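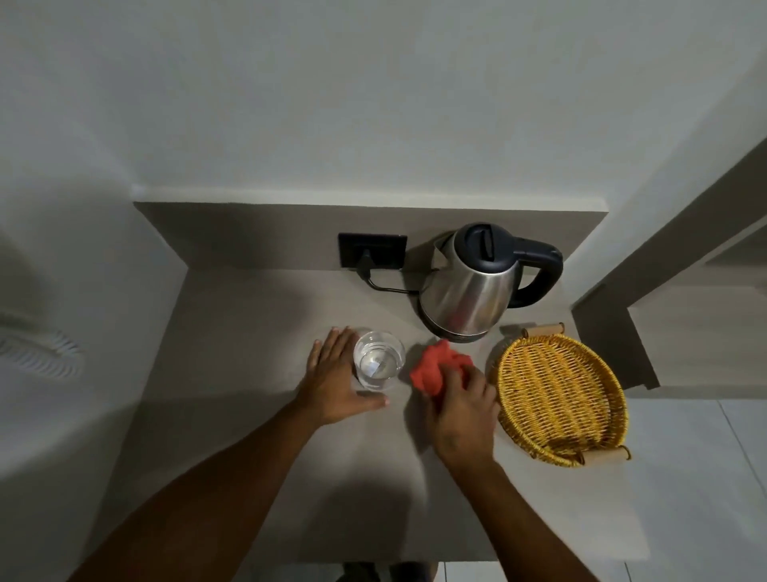 *Item 2: wiping the counter by hand, with the kettle, water glass and wicker tray left in place.*

**Chores Working Group, minutes, 26th April**

**Present:** Quang Châu (chair), Moler, Đinh, Kesholm (taking notes)

**1. Last meeting**

March minutes agreed. Moler still owes us the folding write-up and promises it's nearly done.

**2. Can a machine wipe a counter yet?**

Quang opened with the picture and got us all talking at once. One hand flat on the counter, the other pressing a crumpled cloth, a glass of water between them, and the kettle cord running across the back. Quang's point was how much is going on in such a small job! The arm has to push down hard enough to clean and still keep clear of the glass.

Đinh reported on the Cirnutora trials. Out of 40 runs on a bare counter, the arm covered the whole surface in all but 4. Everyone was very pleased, as we were nowhere near that in March. With a glass and a kettle set out it is a different story: the arm slows right down, and it treats the cord as part of the counter and drags the cloth over it.

Moler asked if we should clear the counter first and wipe second. Đinh would like to try both, but thinks most people just wipe around things, and that's the job we said we'd look at. Long talk about cloths. A sponge holds its shape and is much easier to grip; a cloth bunches up differently every time. Quang wants to stay with cloth. Agreed.

Kesholm asked about the tray. Lift it, or go around? Left open.

**3. Shop floor**

Shelf restocking is going really well with boxes, and the arm now runs for roughly 400 picks between stops. Soft bags are still slow. Đinh has a new grip to try and brought a drawing of it (passed around, much liked).

**4. Actions**

- Đinh: 10 more runs with a full glass of water, plastic first
- Moler: folding write-up; find thinner cords for testing
- Quang: ask Cirnutora for more arm time
- Kesholm: buy cloths, same kind as before

Next meeting: same room, Moler to chair.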